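Session 5 notes: caring for worn and finished surfaces
Furniture Care and Household Materials, revised April 21, 2020

Read these before the practical in May. The session covers how a finish wears, how to find out what kind of finish you have, and when to leave it alone. Structural repair (loose joints, split boards) was session 4 and is not repeated.

## 1. What a finish does

A finish sits on the wood or soaks into it. Either way it slows down the movement of moisture. It does not stop it. A board sealed on the top and left bare underneath will take up moisture unevenly and may cup.

Film finishes: shellac, lacquer, varnish, polyurethane. They build up a layer you can scratch, chip or dissolve.

Penetrating finishes: tung oil, boiled linseed oil, thinned oil blends. They leave little or no layer. Wear shows as dryness and dullness, and small areas can be touched up.

Wax is usually a top coat over one of the others. On its own it gives weak protection against water and almost none against heat.

## 2. Reading the wear

Look at where the damage is before deciding what it is. Wear at the front edge and near the seats comes from sleeves, plates and wiping. Fading on one side usually comes from a window. White rings are moisture in the finish. Black rings are moisture that has reached the wood, most often with iron involved, and they will not polish out.

Color is a poor guide to age. A mottled brown top can be old, or it can have been made that way last year with stain and glaze. Check the underside, the drawer runners and the inside of the apron, where makers seldom bother to imitate wear.

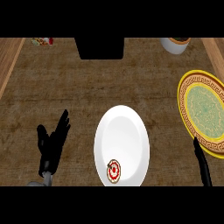 Khang Triệu asked whether a surface that was distressed on purpose should be cleaned differently from one that got that way through use. The answer given in class was that the cleaning is the same but the risk is different. On a factory-distressed piece the dark color often sits in a thin glaze between coats. Once you rub through the top coat, the color comes off with it and is hard to match. On a piece with real wear, the dark areas are usually dirt and old wax in the pores, and taking out some of it does no harm.

Hường Tôn added that leather tops need their own test, since many have a dyed coating that alcohol will lift at once. Do not use the solvent tests in section 3 on leather. Use a barely damp white cloth in a corner and check it for color.

## 3. Testing a finish

Pick a hidden spot. Work in this order and stop when something reacts.

1. Rub in one drop of boiled linseed oil. If it soaks in, the finish is penetrating or worn away. If it beads, there is a film.
2. Touch with denatured alcohol on a cotton swab. Shellac softens within a minute.
3. Touch with lacquer thinner. Lacquer softens or dissolves. Varnish may wrinkle. Polyurethane usually does nothing.

Gloves on, window open, no flames. Rags with linseed oil on them can heat up and catch fire by themselves. Lay them flat outdoors to dry, or put them in a metal can filled with water and close the lid.

## 4. Cleaning

Start with a dry cloth, then a damp one, then a few drops of mild dish soap in a bowl of water. Wring the cloth hard. Dry as you go. If that leaves a sticky film, use mineral spirits on a soft cloth, which will take off wax and grease without harming most cured finishes.

Skip silicone sprays. They get into small cracks and cause craters in any new finish put on later.

## 5. The Lirnanness sideboard

This is the case we will use in the practical. The sideboard was bought for $106 and the owner was quoted $736 for stripping and refinishing. Testing showed shellac under heavy wax. Châu Đào cleaned it with mineral spirits, padded on two thin coats of fresh shellac, and waxed it. Materials came to $59. The scratches on the top are still there and the owner chose to keep them.

Work out before the practical:

- which test result pointed to shellac
- why the wax had to come off before the new coats went on
- what would have changed if the old finish had been polyurethane

Bring one small finished wooden object from home that you don't mind testing. Cutting boards are no use for this, as most have only mineral oil on them. Swabs and solvents are supplied. Questions about the reading go to Pirmin Steiner.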